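5 de abril de 2021

Cuaderno del taller de danza, sala grande de Candcombe. Escribo con los pies en alto, así que disculpad la letra.

Primer ensayo con suelo nuevo. Obsa insiste en que resbala menos que el anterior. Resbala distinto, que es otra cosa. Con suela de cuero se gira bien, con suela de goma se gira de rodilla para arriba y el resto llega después. Apuntar en el correo a los participantes: cuero o calcetín grueso, nada de zapatillas de correr. Lo pusimos en septiembre y vinieron todos en zapatillas de correr.

Trabajamos la contra en línea que trajo Donal Gilmartin, la que llama Terkel por motivos que no ha querido explicar. Estructura AABB, 32 compases. Notas:

A1 – balance y swing con vecino. Sin problemas, salvo que Donal canta el swing dos tiempos tarde y luego mira al grupo como si fuera culpa del grupo.
A2 – cadena de damas y media hey. La hey se deshace siempre en el mismo sitio, el segundo cruce por la izquierda. Yeshi propone enseñarla andando, sin música, y funcionó a la tercera. A la primera acabé yo fuera de la sala.
B1 – paso largo por las líneas, adelante y atrás. Las parejas del fondo se comen el final porque el radiador sobresale. Acortar la fila en un metro.
B2 – estrella a la izquierda y progresión. Los de los extremos esperan una vuelta entera y se ponen a charlar. Habrá que avisarles cuando entran, con nombre y apellidos si hace falta.

Tempo: probamos a 112 y la gente sobrevivía. Marisol Muñoz, al acordeón, se fue animando y la última pasada la terminamos a una velocidad que no pienso escribir. Le he pedido que mire el metrónomo. Dice que lo mira.

La otra pieza, Jumum, la dejamos en 95. A ese tempo es una marcha agradable para gente que acaba de comer, y así la quiere Yanti Oei, que la ha montado. Falta decidir si el saludo final va con la música o en silencio. Voto silencio. Yanti vota música. Seguimos hablándonos.

Cuentas: del alquiler de sala quedan por pagar 140 euros y el total del trimestre sube a 784. Si la sesión de Tamiru se cancela otra vez, pido que nos devuelvan la señal, y esta vez por escrito.

Pendiente:
– Reescribir la hoja de llamadas de Terkel. La de ahora tiene flechas encima de flechas.
– Marcar con cinta el límite de la fila, lejos del radiador.
– Que alguien que no sea Donal llame el A1. Decírselo con cariño.
– Pedir a Obsa la grabación del vals. La mía tiene sobre todo mi respiración.
– Agua. Siempre falta agua.

Para la próxima empezamos por la hey, con todos despiertos, y el vals al final. 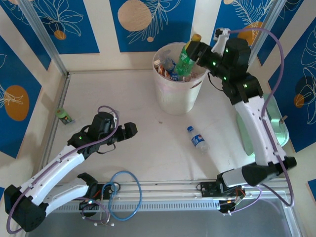

Paneles a rayas azules y crema, con hojas, flores y círculos.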